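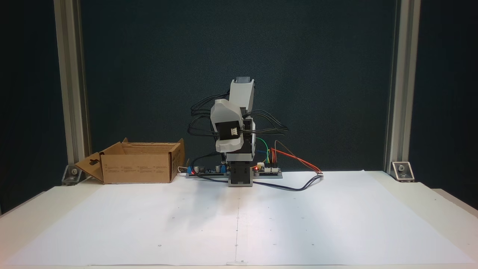
A small robot arm on a paper-covered tabletop.

Lenwood Short Film Festival changes projection format

October 2019

The Lenwood Short Film Festival will screen its full program from digital cinema packages this year, ending the use of mixed file formats. Organisers received 1,278 entries before submissions closed in August and selected 84 for exhibition.

Films will be grouped into 12 sessions across 3 venues: the Grillisthorpe Theatre, the Chung Street Hall and the Prurnow Cinema. All sessions will run at 24 frames per second with 5.1 sound where the filmmaker has supplied it. Stereo mixes will play through the left and right channels only.

Works in languages other than English must carry burned-in subtitles. Replacement files will be accepted until the technical check at the Grillisthorpe. Session times are listed in the printed program, available at each box office.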